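Laton立式挂烫机用了大半年，我来写一篇长的

2020年5月5日更新：补了水垢和换密封圈的部分，读者的问题也一并收进正文。

先交代一下背景。我是那种衣服晾干了就直接往身上套的人，衬衫领子翘着也能出门，T恤下摆卷边就塞进裤腰里。家里有一块熨衣板，搬家的时候跟着我搬了两趟，每次拆箱都要犹豫要不要留，最后还是立在门后面，挂帽子。所以去年九月我把Laton这台立式挂烫机抱回家的时候，心里是很没底的，总觉得它会成为门后面的第二个帽架。

结果我现在每天早上都开它！有时候晚上也开，一边听广播一边把一周要穿的都过一遍，衣柜打开的时候整整齐齐，心情特别好。写这篇就是想把这种高兴劲儿分给还在犹豫的人，当然毛病也会说，它毛病不少，有几个还挺烦人的。

机器是在Wosau家居店买的，实付623元，送了一副隔热手套和一个小毛刷。手套我一直在用，毛刷第一周就找不到了。同一个货架上还摆着Cureck的手持款，便宜一大截，我当时在两台之间来回走，店员都过来问我是不是丢了东西。后来我朋友正好买了那台手持的，我借来用过一阵子，后面会拿来比。

开箱和组装

箱子比我想的大，但不重，一个人能抱上楼。里面是底座、水箱、一根伸缩支架、软管、喷头，还有一块可以夹在支架上的软板。说明书画得不错，图多字少，我从来不看说明书的人都照着装完了。唯一卡住的地方是支架底端那个旋钮，要先往外拉一下再拧，图上有个小箭头，印得非常淡，我硬拧了好半天，差点以为买到坏的。拉出来再拧，咔一声就到位了。

底座有轮子，在木地板上推着很顺，过门槛要提一下。轮子是硬塑料的，地砖上会响，楼下邻居作息比较早的朋友请自己掂量。我后来在轮子上缠了一圈毛毡胶带，声音小了很多，就是容易粘头发，过一阵得撕了重缠。

电源线长度够用，从卧室插座能拉到衣柜门前。收线要靠底座背后的两个钩子手动绕，没有自动收线。我一开始嫌麻烦，后来习惯了，绕线的时候顺便把插头擦一擦，也算是个收尾的小动作。

水箱是抽拉式的，提手做得很大，戴着手套也能提。加水口宽，直接放水龙头底下接就行，不会洒得到处都是。盖子是旋紧的那种，转到底会有一点阻尼感，我很喜欢这种手感，说不上来为什么，就是让人放心。

出汽

开机预热的时间，够我把要熨的衣服从柜子里挑出来。指示灯从红变绿就可以用了，但我建议再多等一小会儿，先对着浴室方向空喷几下，把管子里积的冷水喷掉。头几次我没这么做，一件浅灰的衬衫胸口滴了一串水点，只好换一件出门。软管要尽量提直，垂成一个U形的话，冷凝水就会积在最低处，然后咕噜咕噜地响，再突然喷你一下。这个咕噜声说明书上有写，属于正常现象，第一次听到还是会吓一跳。

档位有4档。最低那档我给真丝和雪纺用，第二档给人造棉，第三档是日常，棉衬衫、T恤、床单全归它。最高档出汽非常猛，我留给牛仔和厚亚麻，还有窗帘。窗帘这件事值得专门夸一下，挂在杆子上就能熨，从上往下拉，那种布料一截一截垂直下来的感觉，太痛快了。我家窗帘买回来就带着包装折痕，横一道竖一道，我看了不知道多久，熨完那天下午我在客厅坐了很久，就看窗帘。

蒸汽的持续时间，满箱水大概能撑到我把7件衬衫全熨完，还剩个底。夏天的薄衣服能熨更多。水快没了会自动停，有提示音，音量不大，正好够听见。加了水要重新预热，但比冷启动快。

喷头是金属面板，出汽孔排成一圈一圈的。贴着布走的时候顺滑，不刮线头。背面有个小夹子可以夹裤线，我试过，夹得住，但要熨出笔挺的西裤中缝还是得靠熨斗和板子，挂烫机给不了那种压力。这一点买之前要想清楚，天天穿正装的朋友，光有它恐怕不够。

不同布料的表现

纯棉：效果很好，前提是别等它彻底干透又在筐里闷了好几天。布料在篮子里、桌上随手一堆，褶子叠着褶子，压久了就成了死褶，蒸汽要来回好几遍才肯松。我现在的做法是收下来先抖开，对着折一下搭在椅背上，哪怕当天不熨也比堆着强。实在皱得厉害的，就从反面先走一遍，再翻回正面。 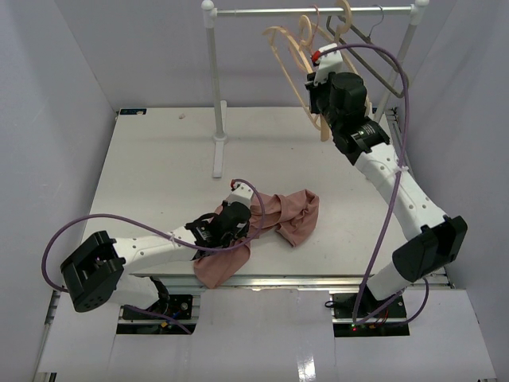 有位读者留言说，自己的棉T恤用挂烫机怎么都熨不平，下摆那一圈永远是波浪形的，是不是机器功率不够，要不要换一台贵的，还说换过两个牌子都一样，已经打算回去用熨斗了。

我觉得先别急着花钱！针织布的下摆起波浪，多半是晾的时候被拉长了，或者洗的时候甩得太狠，纤维已经歪了，蒸汽只能让它放松，没办法替你把形状找回来。试试这样：把下摆用手轻轻往中间推一推，推到看着是直的，喷头离开布面一点点，先喷汽，停一下，再用戴手套的那只手从里面托着，喷头贴上去慢慢横着走。横着走很要紧，竖着一拉，又长了。我自己的旧T恤就是这样救回来的，有一件救不回来，那件已经当睡衣了，睡衣有波浪也挺好。

亚麻：要潮着熨。完全干的亚麻，再大的汽也只能熨到八成。我会先拿喷壶喷一遍，卷起来放一会儿，再上最高档。熨完不要马上穿，挂着等潮气散掉，不然一坐下去肚子那里就是一排新褶子，比没熨还难看。亚麻本来就有点皱才好看，我现在只熨领子、门襟和袖口，别的随它去。

真丝：最低档，喷头隔开一点距离，千万别贴。我有一条旧丝巾，第一次贴着熨，留了一小块水印，再过一次水才消掉。隔着一层薄棉布更稳妥。

羊毛：这是我最惊喜的部分。冬天的大衣穿一季下来，坐的地方发亮，手肘起包，挂起来用中档汽慢慢蒸，再用软毛刷顺着刷，绒就站起来了，火锅味也散掉大半。毛衣不用贴，悬着喷，放平了让它自己回去。以前换季我都要抱一大堆去干洗店，今年只送了一件有油渍的。

化纤：大部分没问题，但有亮片、胶印、烫画的要躲开。胶印T恤一定翻过来从里面熨，我有一件演出纪念衫，胸口的字就是这样保住的。

牛仔：膝盖那块凸起来的包能蒸平，穿半天又会出来，我已经跟它和解了。

那块软板

支架上夹的那块软板，宣传页上写得天花乱坠，实际用起来我给个中等偏上。好处是熨门襟和口袋的时候背后有个支撑，喷头能压得住。坏处是它会晃，力气一大，整个支架就往后仰。我的解决办法很土，把支架推到墙边，让软板背后靠着墙，中间垫一条旧毛巾，立刻就稳了。墙是刷漆的朋友要注意，蒸汽对着一个地方老吹，漆会起泡，毛巾别省。

软板的套子可以拆下来洗，这点好评。拆的时候要把底下的绳子松开，绳头塞在一个很小的袋子里，指甲短的人可能要用笔尖挑一下。

衣架的事

买了挂烫机之后，我才开始正眼看自己家的衣架。以前什么都有，干洗店带回来的铁丝架，买袜子送的小架子，还有宽得像扁担的大衣架，混在一根杆子上。挂烫的时候衣架就是你的熨衣板，肩的宽度不对，熨出来两边就会各顶一个小角，越熨越明显。

机器自带的那个折叠架可以调肩宽，衬衫挂上去很合适，T恤就有点勉强，领口小的要先把架子收起来再撑开，每天早上这么弄几次，耐心就没了。所以我另外买了一打Anghel的弧形衣架，肩头是圆的，架身薄，从下摆往上穿进去，领口一点都不用扯。滑倒是会滑，宽领的衣服容易往一边溜，我在两头各绕了几圈棉线，好多了。

短袖挂好以后先看领口，让它松松地搭在架子的弯处，左右肩对齐，再开汽。顺序我习惯从肩膀开始，然后袖子，然后前片从上往下，最后转过去弄背面。袖子要把手伸进去撑开，手套这时候就派上用场了。领口那一圈罗纹不要拉，喷头悬着，喷一下，用手掌拍平就行。一件短袖从挂上到拿下来，我现在用不了一首歌的时间，刚开始那会儿可是手忙脚乱的，衣服掉在地上过好几回。

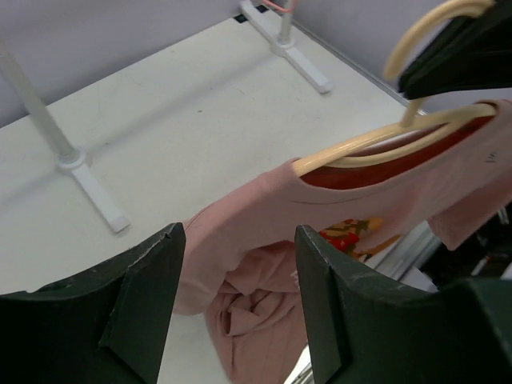 和Cureck手持款比

朋友那台Cureck我借来用过一阵，还出差带过一趟，所以能说得比较公平。

手持的好处太明显了，小，轻，抽屉里就能放，酒店里拿出来对着衣服喷一喷，半天会议的体面就有了。预热也比Laton快，着急出门只弄一件的话，我会选它。水箱小是没办法的事，一件衬衫勉强够，两件就要加水。还有重量，水装在手上，举久了胳膊酸，我熨完一件长裙就得甩甩手。倾斜角度大了会漏水，熨下摆的时候要么蹲下去，要么把衣服往上提，姿势都不太优雅。

Laton的水在底座里，手上只有一个喷头，轻很多，举高举低都不漏。出汽量也不是一个级别的，同一件纯棉衬衫，手持要反复走，它一两遍就平了。代价是占地方，它站在那里就是站在那里，收起来支架能缩短，但底座还是那么大一坨。我家卧室不算宽敞，最后它的位置定在衣柜和窗户之间，窗帘一拉正好遮住半截。

如果一周只熨一两件，或者常年在路上跑，买手持就很够用。家里人多、衬衫多、有窗帘大衣要打理的，立式会让你快乐很多。两台都买当然也行，我差一点就这么干了，被自己的钱包拦住。

水垢，以及换密封圈

我们这里水硬，烧水壶隔段时间就一层白。Laton说明书建议用纯净水，我坚持了几个星期，后来觉得拎水太累，改成烧开放凉的水，再后来就直接接自来水了。报应来得也快，冬天的时候喷头开始吐白色的小渣，落在黑毛衣上跟头皮屑一样，特别显眼。

除垢不难。水箱里兑上柠檬酸，底座里也灌一点，摇一摇，放着过一晚，第二天早上把底座侧面的排水塞拧开，对着水池倒。我那次倒出来的东西挺可观的，白的黄的都有，看得又恶心又满足。再用清水冲到没有渣子为止，开机空喷一箱，就恢复了。柠檬酸溶液别开机加热着喷，味道呛人，我试过一次，在阳台上站了好一会儿才敢回屋。

现在我的规矩是：平时用凉白开，每个月除一次垢，用完把水箱倒空，盖子敞着晾。最后一条最容易忘，闷着的水箱会有一股味道，熨出来的衣服也带着。

密封圈是今年开春出的问题。水箱和底座接口那里开始渗水，地板上一小摊，我还以为是窗户漏雨。打给Wosau那边问，对方让我看看接口里的黑色胶圈有没有裂，一看果然裂了一小道。配件花了11元，寄过来自己换，旧的用牙签挑出来，新的抹点水按进去，几分钟的事。这个价钱我没意见，但是用了大半年就裂，多少有点早。我猜跟我老是硬拔水箱有关系，现在都是先提一下再往外抽，慢慢来。

几个小毛病，集中吐槽

软管外面那层布套不耐脏，浅灰色的，拖过几次地就成了深灰，还拆不下来洗。

喷头挂回支架的时候要对准一个卡口，光线暗的话总是对不上，滑下来烫到过我的小腿，隔着睡裤，没什么大事，但够我跳起来了。希望下一代把卡口做大一点。

电源开关在底座上，用脚踩，弹性偏硬，光脚踩着硌得慌。穿拖鞋就还好。

档位旋钮上的标记是浅色印的，白天看得清，晚上只能凭手感数格子。我贴了几个小圆贴纸，每档一个颜色，家里别人用的时候也不会拧错。

还有蒸汽的湿气。冬天关着窗连着熨一堆，玻璃上全是水，窗框底下会积一条。开条缝，或者开着排风扇，别懒。

我的日常流程，给想抄作业的人

晚上收衣服，抖开，分两堆，要熨的和不用熨的。不用熨的包括所有袜子、运动裤，还有那件变成睡衣的T恤。

要熨的全部先上衣架，挂在支架旁边的杆子上，按布料排，娇气的在前面，厚的在后面。这样档位从低往高走，不用来回等它降温。

开机，接水，等绿灯，空喷。然后一件一件来。熨完的挂到另一头，彼此隔开一点，别马上塞进柜子里。潮气没散就关进去，第二天打开又是一肚子褶子，前面全白干。

最后拔插头，倒水，等喷头凉下来再收管子。等的这段时间我一般去泡杯茶，回来衣服也差不多可以进柜了。

值不值

我打分很主观，出汽和好用程度给高分，做工细节给中间分，收纳给低分，合起来还是一台我会推荐给朋友的机器。要是现在让我重新选，我还会在那个货架前面停下来，只是这次不用来回走那么久了。

对了，熨衣板也终于送出去了，帽子现在挂在衣柜门上。下一篇想写写去毛球的工具，手上这个用了挺久，刀头刚换过新的，等再试一阵羊绒的再说。有什么想让我试的布料可以留言，灯芯绒我已经在试了，目前看来要逆着绒喷，顺着绒刷，等弄明白了再补上来。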